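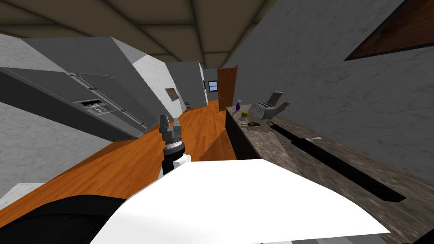
Slide 1. Kitchen with coffered ceiling, side-by-side refrigerator, door ajar.

Talk: household refrigerators as a controllable load. Notes for W. Kröger, 22 June 2025.

Open with the load question. A compressor cycles all day, and the cabinet tolerates a short delay in each cycle. Define "delay" before the first chart - people confuse it with a setpoint change.

Halvorsen trial: 1679 households, all in Gunetow. Control signal sent through the Disteo meter gateway. Maximum hold was 70 minutes. Read the axis labels aloud, they are small.

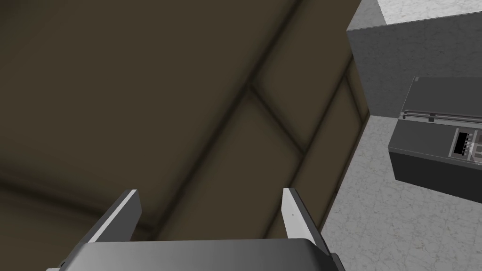 Slide 2. Brown surface with recessed seams between panels.

Enclosure losses next. Seams and corners conduct more than flat panel area, so a mean U-value understates the loss. Skip the derivation unless asked.

Two exclusions: units in unheated rooms, and units with a failed door gasket. Kanini Mfaume has the list.

Rebound peak: show the July curve only. Staggered release flattens it. Then hand over to Kanini for tariffs.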